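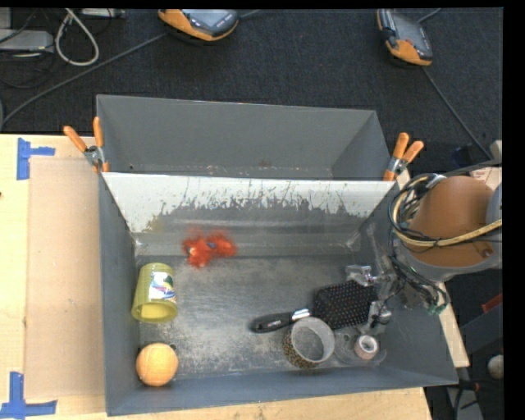

According to Annunziata Sorrentino, the mistake is always the same: people buy the pretty basket first and go looking for something to put in it. Get the ugly bin, she says. Get 2 of them. Then see what ends up inside.

Life > Features > The tidy issue
Print this article | E-mail this article

She has a point. Ours is a flat in Sturkdale with a hall the width of a door and a cupboard nobody can shut. September 2025 was going to be the month we sorted it. Bins, table, radio on, go.

What comes out of a cupboard. A hairbrush, the paddle sort, black. A ball. A cup in yellow and green with the label still on. Tape with a leopard pattern on it, bought for wrapping a present and far too good for parcels. Something red and fluffy, which I'd have called a pompom but I am not going to swear to it. And that was the first armful.

The Sorrentino method, if it's a method. Everything loose goes in the front bin. Everything. No sorting on the floor, no "maybe" pile on the stairs. The back bin stays empty until you have made up your mind about a thing, and then that thing goes over the wall and you don't touch it again till the end. Clamp the bins together or they creep apart, orange-handled spring clamps do it, one at each end. We tried it first with string. Don't.

Why metal? I asked this more than once. Fabric boxes sag, wicker catches on jumpers, and clear plastic shows you the mess so you start fiddling with it before you've finished. Metal scratches, yes. The white on ours has worn off in streaks along the top and I've stopped minding. My sister minds. She got a set of linen ones from Norero with leather pulls, very handsome, and they are full of phone chargers.

So, the wall. Easy ones go quick. The brush belongs in the bathroom, over it goes. Tape, desk drawer. The ball took longer than it should of. We haven't got a dog. We've got a neighbour with a dog, and a balcony underneath his, and that's probably the answer.

Cups are the hard bit. Everybody has one odd cup, too small for tea and too cheerful to throw out. Sorrentino keeps pencils in hers. I put mine by the sink for toothbrushes and it fell in twice before lunch, so now it's pencils here too.

By the end of the afternoon we'd been through 126 things, over 30 of them pens. I know becuase my son kept a tally on the back of a Bellini takeaway menu and wanted paying by the item. He settled for chips.

And the red fluffy thing. Went over the wall, came back, went over again. It's on the windowsill now.

The cupboard shuts, just. You have to lean. There's a shelf unit by Plurer I've got my eye on for October, if it'll go round the bend in the hall, which I haven't measured. The bins are under the bed. Loft next, and I'm told to bring more clamps.

Food | Homes | Garden | Travel | Letters | Back issues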